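The gripper comes home with you
by Anum Ansari
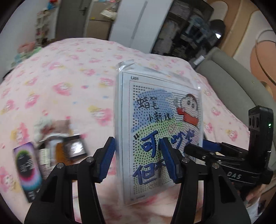 I have packed orders at Drodham for 11 years, the last 2 of them as a shift lead, and in February the company decided my hands were worth recording. The program is called Lerdale. You hold a gripper, you pick things up, you put them down, and later on a machine is meant to do the same without asking for a tea break. Some of the picking up is done at the depot and some of it, under the flexible work option, is done on your own bed. So a trade I learned on a concrete floor in steel-capped boots is now also practised on a pink sheet with cartoon faces on it, two ribbed blue pads squeezing a plastic-wrapped pack of Crayon Shin-chan something-or-other, with stuffed toys heaped up at the far side. The pack has "cute" written across it in big blue characters. I've had supervisors with less encouraging things to say.

I'm not against any of it. My knees are 16 years older than the rest of me and they would be delighted to see a robot walk the aisles at Dretbridge. What bothers me is how cheaply the skill is being priced. Management calls the sessions "light duties". Try it. With bare fingers you know how much squeeze a slippery wrapper will take before it shoots out sideways. Put a mechanism between you and the wrapper and you have to work it out again by eye, slowly, like someone eating peas with barbecue tongs. By the end of an evening my forearm has opinions.

Then there's the matter of where work stops. The depot has a door, and I used to go out of it at half past four. Now the tool sits in my hallway and looks at me while I make dinner. Shokri, who supply the software, send a cheerful message if you haven't logged a session by eight. I've started getting dressed for it, which my daughter finds very funny.

I'd like two things. Pay the home hours at the depot rate, travel or no travel, because a grasp is a grasp wherever you do it. And when the machines do turn up at Dretbridge, give the people who taught them first go at the jobs looking after them. We already know how they'll drop things - they learned it from us.

The union has asked for a meeting. The company has offered us a webinar.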